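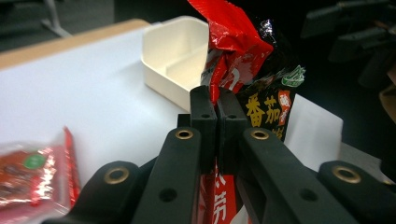

Snack package held in a black gripper.

Sending Music to Skastcombe: Frequently Asked Questions

What kind of music do you review?
Mostly rock, country, folk and pop from independent artists. We take albums, EPs and live recordings. We don't cover single tracks unless they come with a longer release.

How do I send you a record?
Use the form on our contact page and include a private streaming link. Please don't attach audio files to emails, as our mail system drops them. CDs and vinyl can be mailed to the Chisholm office. We can't return them.

What should I include?
A short bio, a track list with songwriting and production credits, the release date and one press photo. Lyrics are useful if you have them. Keep the bio under 40 lines.

How long does it take?
Allow 11 weeks. January is slow for new releases, so records that come in then are often heard sooner. We don't send updates while a record is waiting.

Will every record get a review?
No. Jocelyn Li, our reviews editor, listens to everything that comes in and passes on what she thinks one of our writers will have something to say about. If you haven't heard from us after 11 weeks, we have passed on it. You are welcome to send the next one.

Can I pay for a review?
No. We don't charge for reviews and we don't sell placement on the front page. Ads are handled separately by Trukholm, and the writers don't see who has booked them.

Can I see the review before it runs?
No, but we will fix mistakes. If we got a name, a credit or a date wrong, tell us and we'll correct it – usually the same day. We don't change opinions or scores.

Can I quote a review on my website or poster?
Yes. Please keep the quote as written and credit Skastcombe. If you want to reprint the whole review, write to us first.

Do you review older albums?
Only reissues. Anything first released before 2000 goes to the Lakov column, which has its own form.

Do you review concerts?
Sometimes. Send the date and venue a month ahead and tell us if you can put two names on the door.

Page last updated 1 September 2024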